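Wellau Water District
Minutes of the Operations Meeting, February
Meeting room, Dumow Pump Station
Called to order at 9:10 a.m.

Present: operations, metering, finance, distribution. Absent: planning (written report received).

1. Minutes of the previous meeting
Approved with one correction. Item 4 should read "Sevus reservoir, east inlet" in place of "west inlet." The east inlet valve is the one with the worn seat.

2. Meter replacement
Metering reported 742 meters in the Dumow zone past their service life. Of these, 506 have been replaced. The balance are mostly in pits on the lower streets, where access depends on groundwater. Two pits on the Yensuk road need new lids before a crew can work in them. Lids are on order.

Finance asked that replaced meters be closed out in the billing system on the same day as the field work. Several accounts in January carried both the old and the new serial number, which produced duplicate estimated reads. Metering will send the daily sheet by 4:00 p.m. and finance will confirm receipt.

Removed meters are being held for bench testing. Testing is done at low, medium and high flow. Low-flow results are the ones of interest, as under-registration at low flow is the suspected cause of part of the zone loss. A table of results will be attached to the next minutes.

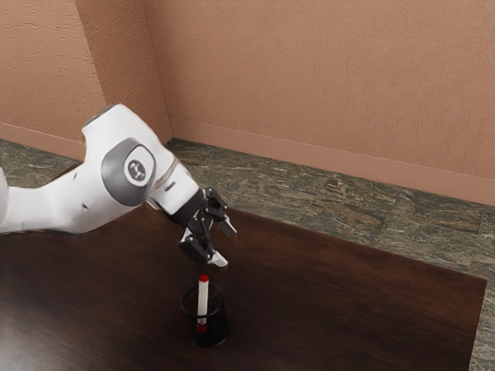
Will customers be billed for past under-registration found on the test bench?
Past bills stand as issued under the current rate rules, and any change in registration applies from the first read on the new meter.

3. Zone losses
Distribution presented night flow readings for Dumow and Sevus. Minimum night flow in Sevus is steady. Dumow shows a step increase in the second half of January that has not cleared. Pressure logging at the hydrants on the north side points to the older cast iron main — the section between the school and the rail crossing — but the loggers were set at different intervals and the traces do not line up well. Distribution will reset all loggers to the same interval and repeat the run for a full week.

Step testing was discussed. It requires short shutoffs between 1:00 a.m. and 4:00 a.m. Notices must go out to the affected streets ahead of the work. Operations noted that the dialysis clinic on the north side needs direct contact by phone as well as the printed notice.

4. Sevus reservoir
The east inlet valve passes water when closed. Repair needs the inlet isolated and the reservoir fed from the west side only. Modeling by planning shows this is workable outside the summer peak. The written report asks that the level not be allowed to drop below the fire reserve during the changeover. Agreed. Operations will draft the valve sequence and circulate it.

The level sensor reads high compared with the staff gauge. The offset is constant, so the alarm points have been adjusted for the time being. Replacement sensor to be quoted.

5. Yensuk booster
Pump 3 tripped on high motor temperature twice in January. The ventilation filter was found blocked and was changed. No trips since then. The filter check has been moved from quarterly to monthly.

6. Motions
Moved and seconded to approve step testing in the Dumow zone, subject to notices. Carried.
Moved and seconded to seek quotes for the Sevus level sensor. Carried.

7. Other business
Finance reminded all sections that purchase orders need the zone code in the first field. Orders without it will be returned.

Next meeting: March, same room, 9:00 a.m.
Adjourned at 10:35 a.m.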